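# Padlocks get their keys back, and the jungle corner stays put

A bit of good news from Aryee for April – the locker padlocks are finally being matched up with their keys! If you've ever stood in our hallway at closing time trying key after key while your coat stays locked up, you know how long we've waited for this.

It started with locker 313, which stayed shut for most of the winter with Nii Darko's good boots inside. Chaimae Berrada got fed up (so did Nii) and tipped the whole key drawer out on the marble table in the jungle corner, and that's where the sorting has been going on. I dropped in with a coffee and ended up staying until almost 5, mostly asking people which key went where and getting in the way.

The method is pretty simple. A padlock goes down on the marble, its key goes right beside it, and only then does the pair get a tag. Blue ones are for the hallway lockers and the black ones are for the bike shed and the cupboards. Tiina Laaksonen wanted a color code on the keys too, but we're out of paint and I like the plain tags better anyway.

I also asked about the walls, as a few of you wrote in worried that the mural was going to be painted over. It isn't! The elephants and the rabbits are staying, coral pink and all, and so is the little guy in the striped shirt and blue shorts who has the best seat in the place. Kwadwo Agbenyega says he'd have chained himself to the table otherwise – he did have the padlocks for it.

Tagged pairs can be picked up at the front desk after 4 in the afternoon. Bring your locker number, and if you've got a stray key at home in a bowl or a coat pocket, please bring that along too.

Padlocks, keys and the jungle corner:

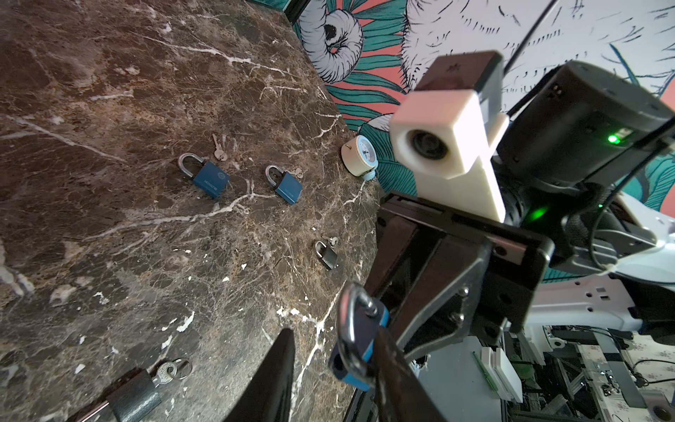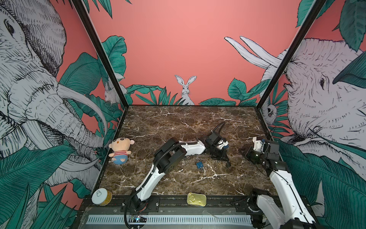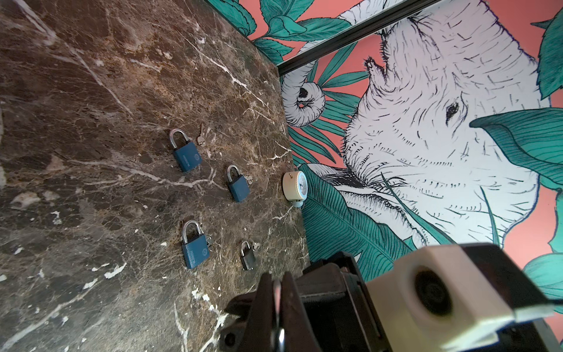
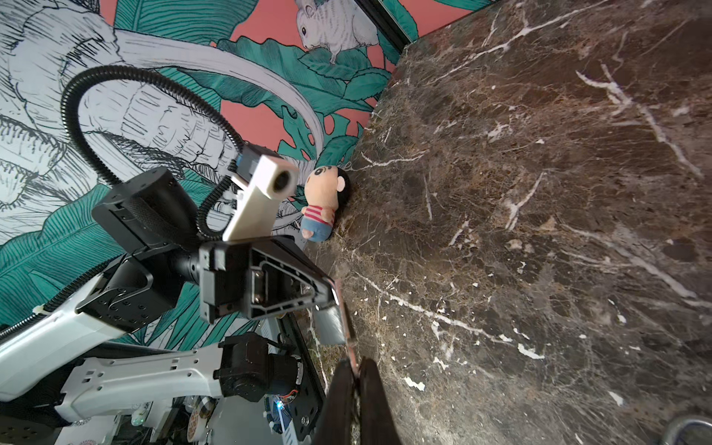 ## Still missing

The key stamped 2951 hasn't shown up. Toàn Hà thinks it went home with somebody after the winter supper, so have a look in your bags and drop it at the desk if you find it.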